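Strom aus der Halle am Fluss

In Lurkow entsteht ein Werk für Natrium-Ionen-Zellen, und die ganze Stadt redet mit 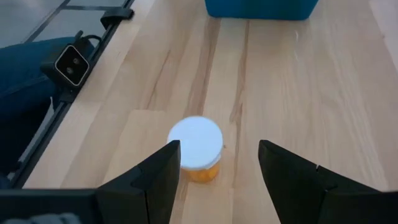

Man habe hier so lange auf eine richtige Fabrik gewartet, schrieb eine Leserin aus Lurkow im Januar an die Redaktion, da wolle sie jetzt auch jedes Rohr und jede Schraube erklärt bekommen. Ob die Zellen ohne Lithium wirklich etwas taugten? Und wer denn dort arbeiten solle, wo doch die Jungen längst weg seien?

Gute Fragen, und wer die Baustelle einmal besucht hat, versteht die Neugier sofort. Wo bis vor Kurzem noch die alte Papierfabrik stand, zieht der Zellhersteller Riis eine Halle hoch, die 300 Meter lang ist und in der man sich schon im Rohbau herrlich verlaufen kann. Am 7. Juli soll die erste Beschichtungslinie anlaufen, zunächst im Probebetrieb. Geplant sind 2 Linien, die zweite folgt, sobald die erste stabil läuft.

Natrium statt Lithium - das klingt nach Kochsalz, und ganz falsch ist die Assoziation nicht. Der Rohstoff ist reichlich vorhanden, und auf der Anodenseite lässt sich das teure Kupfer durch Aluminium ersetzen. Dafür speichern die Zellen pro Kilogramm weniger Energie. Für eine Limousine, die ohne Halt über die Alpen soll, ist das ein Nachteil. Für Lieferwagen, Stadtbusse und Speicher neben dem Windpark ist es oft völlig egal, und genau dorthin will Riis liefern.

Die Maschinen kommen von Farnley, einem Anlagenbauer, der bisher vor allem Folien für Verpackungen beschichtet hat. Was für ein Glücksgriff! Die hauchdünne Paste gleichmäßig auf ein rasendes Metallband zu bringen, ist nämlich die hohe Kunst der Branche, und bei Farnley kennt man jede Tücke davon. Acht Monate lang haben beide Firmen an einer Versuchsanlage getüftelt, bis die Ränder sauber waren.

Und die Leute? Das Ausbildungsprojekt Pornus hat seine erste Klasse mit 15 Plätzen gefüllt, darunter ehemalige Papiermacher, die mit Walzen, Trocknern und Bahnspannung ihr halbes Leben verbracht haben. Sie lernen jetzt Elektrochemie - und bringen den Ingenieuren nebenbei bei, wie man am Geräusch hört, dass eine Bahn gleich reißt.

Offen ist noch der Gleisanschluss. Die Brücke über den Fluss trägt nur leichte Züge, über den Ausbau wird im Herbst verhandelt. Bis dahin rollen die fertigen Zellen per Lastwagen über die Umgehungsstraße.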